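Okine Home Forum > Furniture > Tables and desks

Round table, pale patches near the edge. Oil or leave it?

flarnine_fan
Got this second hand in July, £18, round top, orangey brown. Size is fine for the corner. Not sure about the finish tho. Looks a bit washed out in places, esp towards the rim. Also is it too orange on a grey floor?? pics

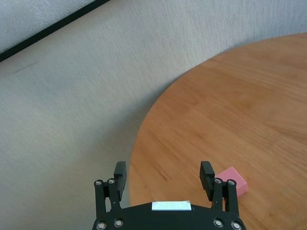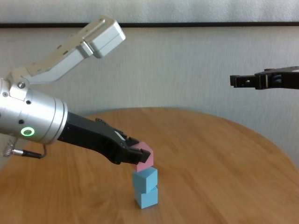
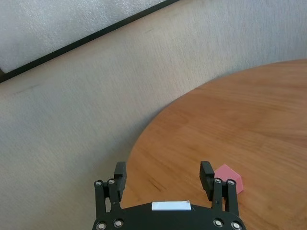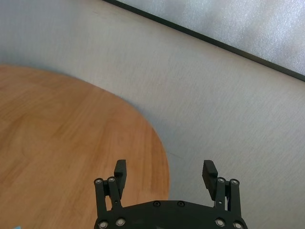
round wooden top, the one I'm asking about

grainpipe
Nice grain on that. Wouldn't touch it. Paler bit in the third one looks like light off the finish to me, move a lamp and see if it shifts.

mossy_111
Disagree, orange that strong next to pale grey is a lot. Sand back, something clear and matt over the top. Did mine in a weekend, 8 quid for the tin.

grainpipe
Sand WHAT back though. We dont know if it's solid or veneer. Go through a veneer and thats your table gone.

flarnine_fan
How do I tell? Underneath is just painted.

grainpipe
Look at the grain on the top then follow it over the rim. Carries on round, probably solid. Stops dead or you get a thin line, veneer. Curved edge makes it harder to see mind, use a torch.

pilchard
Is the corner of that pink block sharp? Had a toy brick dragged across my table by a toddler, scratch right through the varnish. Felt mat for 175p from Flillham market and never bothered since.

mossy_111
175p lol who writes it like that

pilchard
me

tuesdaysoup
I'd keep the orange. Grey floor needs somthing warm on it or the whole room goes cold. Orozco wax, clear one, thin coat, leave it about 8 hours, buff. Test a bit underneath first.

mossy_111
wax over unknown varnish just sits there going sticky. at least wash it first, warm water drop of washing up liquid, dry strait away

tuesdaysoup
Fair, yes wash first. Still wouldn't sand.

flarnine_fan
Ok checked with torch, there's a line. So veneer I think. No sanding then. Will wash it tonight and try the wax on a small patch, post back if it goes wrong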